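Iltwood linen store to move into former Salehi shop

Household linen store Wivlow is to leave its unit at the back of Iltwood market and reopen in the old Salehi drapery on the main street, the business has confirmed.

The move is due to be finished in November. Packing has already started, and the market unit will stay open in the mornings until the last of the shelves are cleared. Afternoons are being kept for sorting and boxing.

Wivlow sells new and second-hand bedding, towels, table linen, curtains and wool blankets. It also takes in used linen from the public, which is checked, washed and either put out for sale or cut up for cleaning cloths. The store said the market unit had become too small for both sides of the work, with unsorted bags often left in the passage because the back room was full.

The Salehi premises have stood empty for two years. The shop was known locally for dress fabric and for its long cutting counter, which is still in place and will be kept. Wivlow said the counter would be used for folding and measuring, and for the repairs that are at present done on a trestle table in the market unit. The deep drawers behind it, once used for buttons and thread, will hold napkins, pillowcases and other small items.

Not everything at the market unit will make the trip. Stock is being gone through shelf by shelf, and anything stained, thin or missing its pair is being put to one side. Single curtains are being offered at a reduced price for lining and craft work. Odd pillowcases will be sold in bundles from a box near the door, and cleaning cloths are being sold by the bag.

Customers with items on hold have been asked to collect them before the move. Anything not collected will be labelled and taken across with the rest, but it may take some days to find once the boxes are stacked.

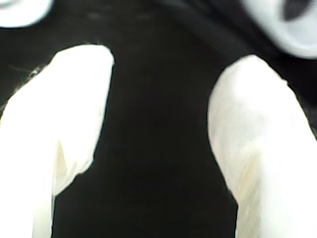

The new shop has 79 metres of shelving, most of it along the two side walls. The upper shelves will be used for duvets and pillows, which are bulky but light, and the lower ones for blankets and heavier curtains. Towels will go in the middle, sorted by size and then by colour. At present they are sorted by colour alone, and the store said customers regularly had to unfold several before finding a bath sheet.

Removal firm Calto is supplying the boxes and will carry out the move itself. It has delivered 100 flat-packed cartons to the market unit, with more to follow if they are needed. Duvets and pillows will travel in cotton covers and will not be boxed. Wool blankets are being wrapped separately with cedar blocks, after moths were found in a bag handed in during the summer. The store said the bag was dealt with at the time and no other stock was affected.

Each carton is being marked on the top and on one side with the shelf it is meant for. Wivlow said this was a lesson from its last move, when boxes were marked on the lid only and had to be unstacked before anyone could tell what was in them. Table linen is being packed flat with tissue between the folds, and the older embroidered cloths are being rolled to keep them from creasing.

Work on the Salehi building has been limited so far. The floor has been sanded and the front windows resealed after damp was found along the sill. The walls are being painted in a pale grey, and the old gas heater has been taken out. A washing area with a large sink and two machines is being fitted in the former stockroom, which has a door on to the yard. The yard will be used for drying when the weather allows, with lines strung from the rear wall.

The shop sign is to be replaced, though the Salehi name in the tiled doorway will stay. The store said it had been asked about the tiles more often than about anything else since the lease was agreed.

Donations of used linen are paused while the packing goes on. They will be taken again once the new washing area is working, and people have been asked not to leave bags outside either address in the meantime. When donations restart, they should be handed in at the yard door between 9am and noon. Items do not need to be ironed but should be clean and dry. Duvets and pillows with feather filling can be accepted, but electric blankets, rugs and mattresses cannot.

Repairs will also stop for a short time. Work already handed in, mainly hems and curtain tape, will be finished before the sewing machines are moved. New orders will be taken at the Salehi counter after it opens. The charge for a plain hem will be unchanged, while the price of shortening lined curtains will go up slightly.

Parking on the main street is limited to 30 minutes outside the shop. Customers collecting curtains or bulky bedding will be able to load from the yard by asking at the counter first. The yard gate is narrow and the store has advised against bringing a van through it.

The market unit will be handed back empty. No new tenant has been announced, although the market has said it would like to see it used for food. The metal shelving there belongs to Wivlow and will be sold, along with a clothes rail, a tall mirror and the trestle table. Anyone interested can look at them during morning opening hours, and buyers will need to arrange their own collection.

Opening hours for the new shop will be posted in its window.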